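Chapter 13
Running a Historic Race Meeting

Last updated: December
Print this chapter | E-mail this chapter
Shares: 25 Comments: 3

A historic race meeting looks much like any other race meeting from the grandstand. There is a grid, a flag or a set of lights, and a result. The work behind it is different, and this chapter deals with that work: how cars are accepted, how they are grouped, and how the day is timed so that every group gets onto the track.

The first task is eligibility. An organizer has to decide which cars may enter before deciding who may drive them. Most meetings set a cutoff year and then divide the cars by age, engine size, and body type. A car that ran in period with a small engine and was later fitted with a larger one may still be allowed in, but it is usually placed with the faster group. The owner is asked to send papers that show what the car was when new and what has been changed.

We will use the Likoro circuit as our working case through most of the chapter. Likoro is 2,412 yards long, with one slow corner, a short pit lane, and a paddock built for club events. It holds one historic meeting a year. The organizers receive about 300 entry forms and cannot take them all, so the entry secretary has to choose.

At Likoro, entries are judged on three points. The car must fit a race on the program. It must have a current inspection record. It should also add something to the grid, and this last point causes most of the arguments. Ten examples of the same model may fill a race cheaply, but spectators tend to prefer variety. The Jorby Cup, for small sports cars, limits any one model to four places. The Marinho Trophy, for single-seaters, has no such limit and relies on lap times from earlier meetings.

Grid size comes next. A track license states how many cars may start, and the number is lower for a standing start than for a rolling one. At Likoro the standing-start limit is 25. Organizers often accept a few reserves as well, who take part in practice and race only if another car drops out.

The timetable is built backward from the hour when engines must be off. Each race needs time for the assembly area, the warm-up lap, the race itself, and recovery of stopped cars. Older cars need more recovery time than modern ones. Many have no towing eye, and some cannot be lifted by the usual points without harm to the body.

Section 13.1 begins with the entry form. Section 13.2 covers inspection, using the Ivberg checklist, and the later sections follow a race day from the opening of the gates at 7 a.m. to the last award.
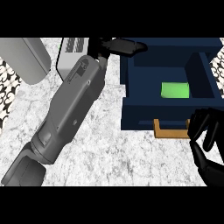

Before going on, readers should be clear on two terms. An "entrant" is the person or team that submits the car. A "driver" is the person who races it. They are often the same person, but the forms treat them separately, and so does this chapter.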